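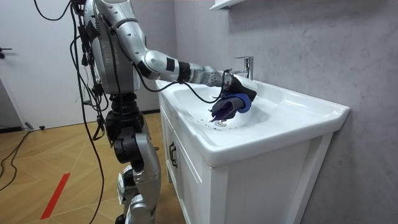 Skurico abre a sua planilha de compras para quem quer levar um robô humanoide à limpeza de banheiros

Guia Dhillon reúne 37 itens de orçamento, do braço ao pano, e pode ser baixado de graça a partir de hoje

Para divulgação imediata

Escrevo este comunicado em primeira pessoa porque fui eu que montei a planilha, e seria estranho fingir que foi "a empresa". Cuido das compras da Skurico. Quando começamos a planejar o trabalho com robôs em banheiros, eu achava que o orçamento caberia em uma linha: robô, valor, frete. Que ingenuidade a minha!

A lavagem da pia foi a tarefa que mais me ensinou a comprar. Parece pouca coisa, eu sei. O braço precisa passar por cima da borda, descer até o fundo da cuba e chegar perto do ralo, com um cabo acompanhando o antebraço até o punho. Cada pedaço desse trajeto virou uma pergunta para o fornecedor (e quase sempre uma despesa que eu não tinha previsto).
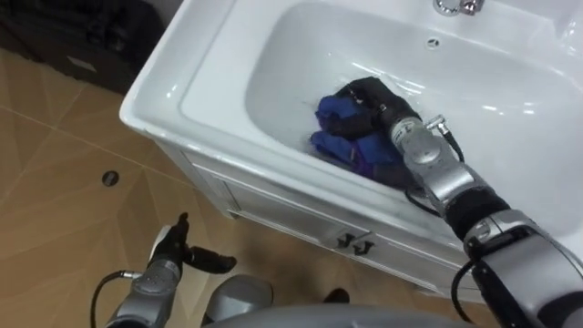
VOLIK, 24 jul. 2020 — A Skurico publica hoje o Guia Dhillon, um material aberto de planejamento para hotéis, clínicas, condomínios e escolas que pensam em comprar ou alugar robôs humanoides para tarefas de limpeza. O guia traz uma planilha editável, um modelo de pedido de cotação e um calendário de desembolso em 3 etapas: avaliação do local, teste e uso regular.

A pia entra logo na primeira etapa. Uma mão robótica apertando um pano azul e roxo no fundo de uma cuba branca diz muito sobre o que perguntar antes de assinar um contrato. A mão pode trabalhar com água? A luva, se houver, é vendida à parte? O punho tem conector exposto, e quem paga a troca se ele falhar? No nosso primeiro rascunho a água nem aparecia. Hoje ela tem uma seção inteira, com linhas para vedação, peças de reposição e secagem do equipamento no fim do turno.

Outra parte de que gosto muito é a dos cabos. Eu passei semanas comparando braços e esqueci completamente o que ficava no chão! Quem vai trabalhar com robô cabeado num cômodo pequeno tem de pensar no caminho até a tomada, na porta que precisa fechar, em quem circula por ali. O guia pede que se meça tudo isso antes da cotação e reserva verba para canaletas, fita de marcação e cabos extras. São itens baratos, mas comprados com pressa saem caros.

Também separamos o custo da mão do custo do corpo. Muitas propostas chegam com um preço fechado, e aí fica difícil saber quanto vale a reposição da peça que mais trabalha. O modelo de cotação pede os valores em linhas distintas, com prazo de entrega e garantia de cada uma. A Mudach, parceira da Skurico na manutenção, revisou essa parte e incluiu um campo para horas de uso entre revisões. Nós adotamos 300 horas como ponto de partida no nosso planejamento, e cada comprador pode mudar o número conforme o contrato que tiver em mãos.

E o pano? O pano está lá, sim. Panos de reserva, lavagem, produtos compatíveis com a cuba e com o material da mão. Em junho mandei a planilha para 2 hotéis da região, e os dois devolveram com a mesma observação: faltava o tempo da equipe de limpeza. Tinham toda a razão. Alguém prepara o banheiro, tira os objetos do caminho, confere o resultado, guarda o material. Essas horas agora aparecem ao lado da energia e do seguro, e recomendo preencher essa linha junto com quem faz a limpeza todos os dias — a minha estimativa, feita na mesa do escritório, passou longe.

O guia não indica marca nem modelo. Quem ainda está em dúvida entre comprar e alugar encontra uma aba de comparação, com espaço para treinamento, transporte, adaptação do local e valor de revenda. Se a conta não fechar, ótimo que isso apareça na planilha, antes do pedido!

O que acompanha o Guia Dhillon
Planilha de orçamento, com instruções em cada aba
Modelo de pedido de cotação
Ficha de medição de banheiros e lavatórios
Calendário de desembolso

O material é gratuito e pode ser copiado e adaptado, desde que a fonte seja citada. Sugestões e correções são muito bem-vindas (principalmente de quem já comprou e se arrependeu de alguma coisa).

Sobre a Skurico
A Skurico, com sede em Volik, planeja a compra e a instalação de equipamentos de automação para serviços de limpeza e hospedagem.

Contato para a imprensa
Skurico, setor de compras e comunicação, Volik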